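# Can a Machine Fold Your Laundry Yet?

A washing machine is a robot of a simple kind. It fills itself with water, turns the drum, drains, and stops. People have owned machines like it for a long time. The part that comes after, folding, is still done mostly by hand.

To see why, try a test at home. Put a book and a T-shirt on your bed. Push the book with one finger. It slides and keeps its shape. Push the T-shirt with one finger. It wrinkles, bunches up, or rolls over itself. Engineers call the book a **rigid** object and the shirt a **deformable** one. Rigid means stiff. Deformable means the shape can change.

A machine that picks up a book needs to know where the book is and which way it faces. A machine that picks up a shirt needs to find the collar, the sleeves and the hem, and any of these may be hidden under the rest.

## Start at the corners

Most folding begins with a flat shirt and two good corners. A **gripper** is a tool that pinches, like a finger and thumb. Some grippers are fixed to a robot arm. Others have a handle, so a person can do the job while using the robot's kind of "fingers."

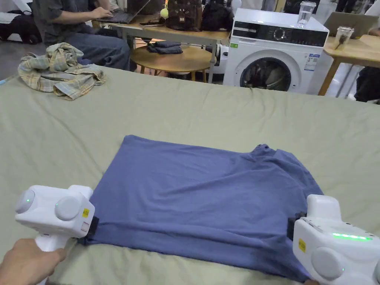
*Two hand-held grippers, each holding a bottom corner of a T-shirt.*

Pinching cloth is harder than it sounds. If the pads close too high, they catch air. If they press too low, they can pick up the sheet as well. Your fingertips feel the difference between one layer and two. Many grippers have no sense of touch at all - they only open and close.

## Learning from many tries

Older factory robots follow a fixed list of moves. That works for car doors, which are all alike. It does not work for a pile of clothes, which never lands the same way twice.

Newer robots can learn from examples. A team at Koltis recorded people folding shirts 766 times, and the computer looked for patterns in the movements. When 98 of the recordings turned out blurry, the team removed them and trained on the other 668.
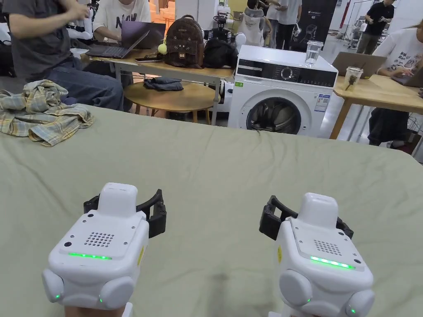 Kusum Vishwakarma wrote to us that her class wanted to know if a robot could simply watch one person fold one shirt and copy it. It can copy the moves, she was told, but a second shirt of another size would probably come out wrong. Her students then asked about socks. Socks are small, and they have to be matched in pairs, so a sock robot needs to be good at sorting as well as gripping.

Speed is another problem. In a trial at the Fenomdale laundry, a robot took 84 seconds to fold a towel. A towel has four corners and no sleeves.
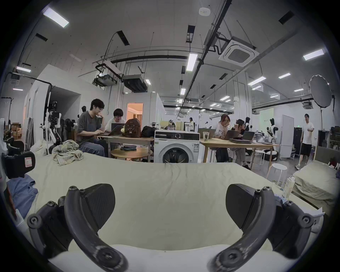
**CHORES: YES, NO, OR NOT YET**

- **Washing clothes:** Yes, once someone loads the machine.
- **Vacuuming a flat floor:** Yes. Cords and stairs still cause trouble.
- **Folding a T-shirt:** Sometimes. It helps if the shirt is laid out first.
- **Folding a whole mixed basket:** Not yet, in most homes.
- **Making a bed:** Not yet. A sheet is bigger than the robot's reach, and it has to be pulled from 2 sides.

## Words to know

**Deformable** - able to change shape.

**Gripper** - a tool that pinches and holds.

**Hem** - the sewn edge at the bottom of a shirt.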